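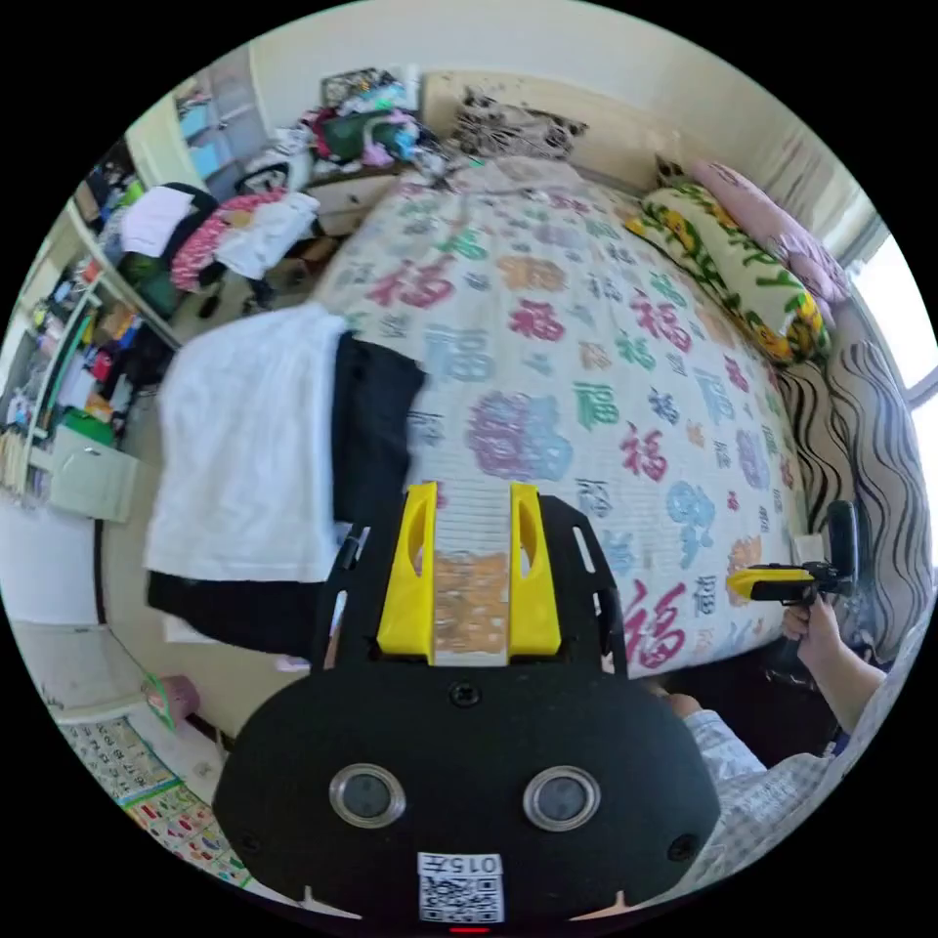 A policy trained on hand-held gripper recordings never receives a garment as input. It receives pixels and a short history of gripper poses, and it must produce the next few poses from these alone. Much of the perception problem follows from what the lens takes in. With a wide lens mounted behind the fingers, a quilt printed with repeated characters fills much of the view and appears to bulge toward the middle, while a white towel near its edge takes up far less of it. The encoder must learn to ignore the print and keep the towel. Chapter 3 treated lens calibration; we assume here that the distortion model is known and fixed.

## 4.1 From recordings to actions

The Goliria set, used in all exercises, holds 3004 episodes of cloth handling. Each episode is cut into windows of 96 steps. A window stores relative poses for both grippers, finger width, and the matching camera images. 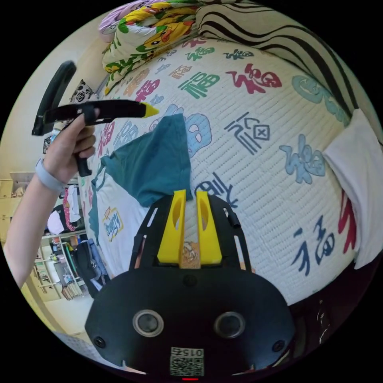

Relative poses remove the need for a shared world origin, but they do not remove timing error. If the two streams differ by more than 2 steps, the planner learns a false lag between the hands -- a fault that looks like poor control and is often tuned as such. McKinnon's alignment test, given in Section 4.2, finds the offset before training. Declercq's variant handles dropped images as well.

Readers who skipped the Fortin toolkit setup in Appendix B should complete it now. The code in this chapter will not run without its pose library.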